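Play Corner Safety Walk-Through: Letter Backdrop and Wood Top
By Sreekumar Unnithan
May

I love doing this check. The Fulora children's room at Brerkoston gets a new backdrop every spring, and the letter one is my favorite so far - bright foam on dark cloth, and you want to touch it right away. Small hands will, so I went over it slowly with Marar from the front desk reading the list out loud.

Form 737, room 5

1. Backdrop cloth hangs clear of the walkway: OK
Comment: Plenty of slack in it and the folds are deep, so little ones will try to hide in there. Keep the bottom off the floor where people pass.

2. Cloth label shows flame rating: TO DO
Comment: I couldn't find a label. Marar is going to look for the packing slip. Please don't put a lamp near it until we know.

3. Letters firmly attached: OK
Comment: I gave the U and the M a good tug at each corner and they held beautifully! Pull gently, with a flat hand behind the cloth, or you'll loosen a letter that was fine before you came along.
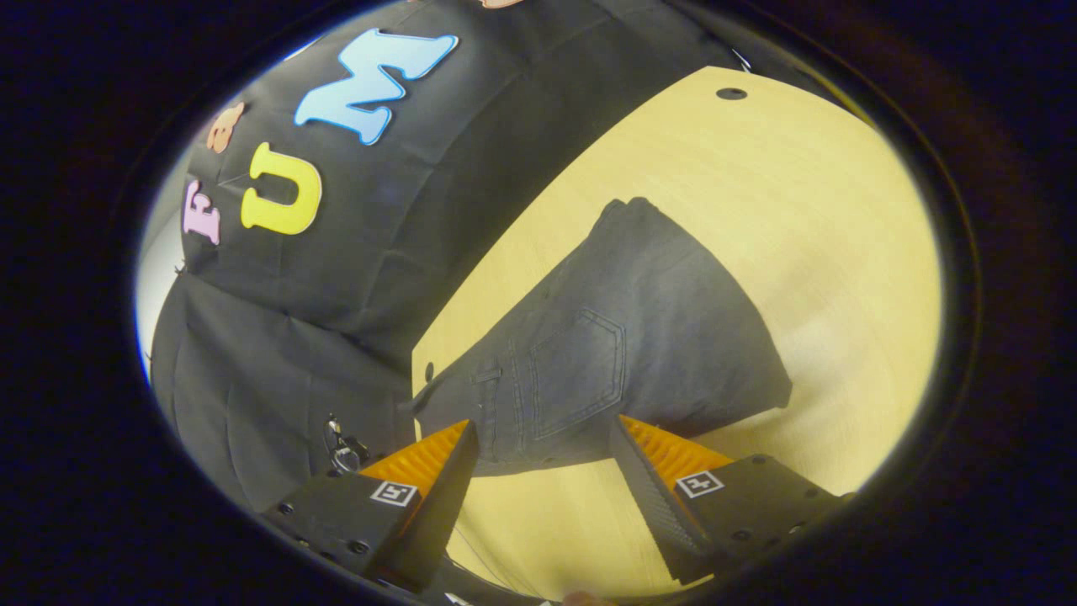
4. Small pieces out of reach of under-threes: WATCH
Comment: The big letters don't worry me. It's the smaller foam shapes that a toddler could peel off and chew, so press down the edges every morning. If one comes away, take it out of the room and tell me, and I'll happily stick it back myself.

5. Clips and fasteners: WATCH
Comment: Squeeze each one and see that it grips. Any clip hanging at child height should be moved up or swapped for a cloth tie. We have a whole bag of ties in the Clitevden cupboard, second shelf, behind the paint smocks.

6. Wood surface smooth, no splinters: OK, one follow-up
Comment: What a nice piece of wood this is. I ran a dry cotton sock over the top and along the edges, which is the best splinter test I know, because the threads snag on anything your fingers miss.

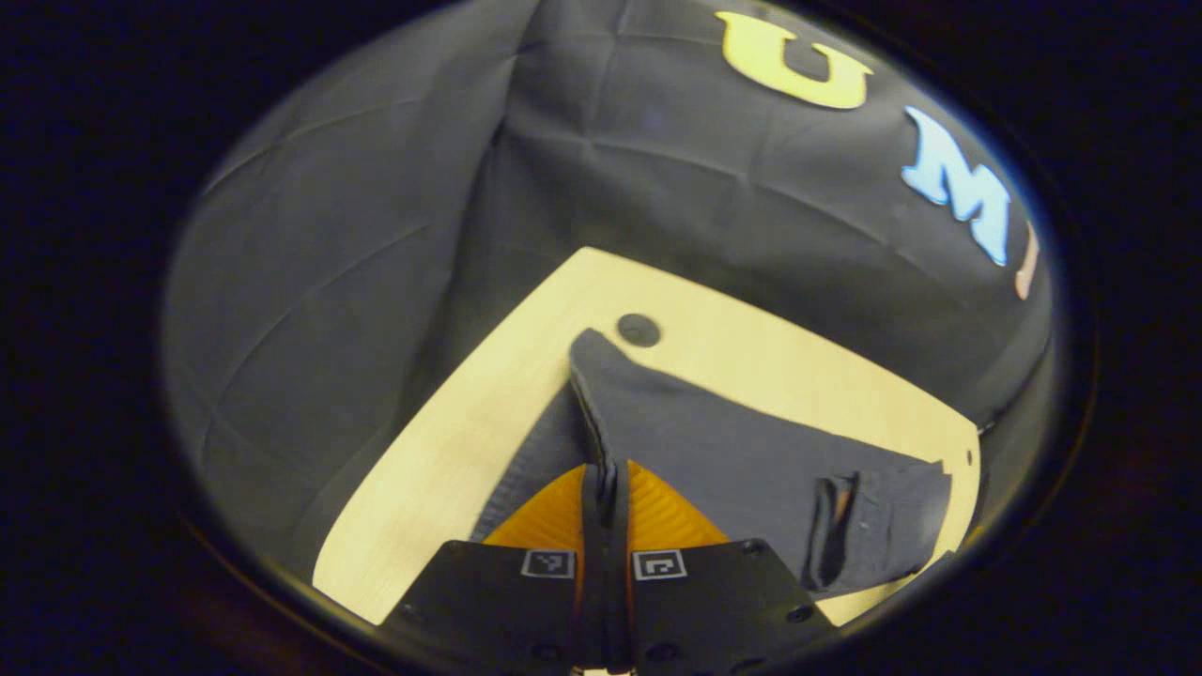

Follow-up is a light sanding wherever an edge has a nick in it, then wipe off the dust before anyone plays there. Fine paper only, please, with the grain.

7. Holes and gaps checked for finger traps: WATCH
Comment: Try a pencil in any hole first, then your own little finger. If a child's finger could go in and stick, plug it.

8. Surface wiped down: OK
Comment: Damp cloth, mild soap, done by 8:30. Skip the spray cleaner near the foam.

Next check: before the summer reading kickoff. Leave the filled-in sheet in my tray - and do write comments, I read every one of them!

Recent checklists
Coat Hooks and Cubbies, Form 824
Puppet Theater Curtain Rail
Step Stools and Low Shelves
Craft Cart Wheels and Brakes
Form 1000: Whole Room, Yearly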